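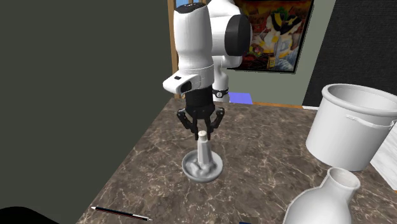
How are municipal judges chosen in Bullero?

Residents have written to me several times since August to ask how a seat on the Bullero Municipal Court is filled when a judge retires. The procedure is set out in the city charter, and few people have cause to read it until a vacancy arises.

The court has three seats. Two are elected by district, Lotari and Ocampo, and the third is appointed by the mayor with the consent of the city council. Judge Kerstin Torvik held the appointed seat for 23 years. Her retirement opens it for the first time since the charter was last revised.

An applicant must be a member of the state bar, must live within the city limits, and must submit a petition bearing the signatures of 300 registered voters. The mayor then sends one name to the council. A simple majority confirms. If the council rejects the nominee, the mayor has 30 days to send another, and the senior elected judge assigns the pending cases in the meantime.

Elected seats follow a different path. At the last election the Ocampo seat was decided by 1077 votes to 979, a closer result than many had expected. Turnout in Lotari was lower, and the sitting judge there ran unopposed.

I have been asked whether the appointed seat should also be put to the voters. Such a change would require a charter amendment, and none has been filed with the city clerk. My own view is that the mixed arrangement has served the court well, although the council could allow more time for public comment before it votes.

The confirmation hearing will be held in the Promell Building at 6:30 p.m. and is open to the public. Written comments may be left with the clerk until noon on the day of the hearing.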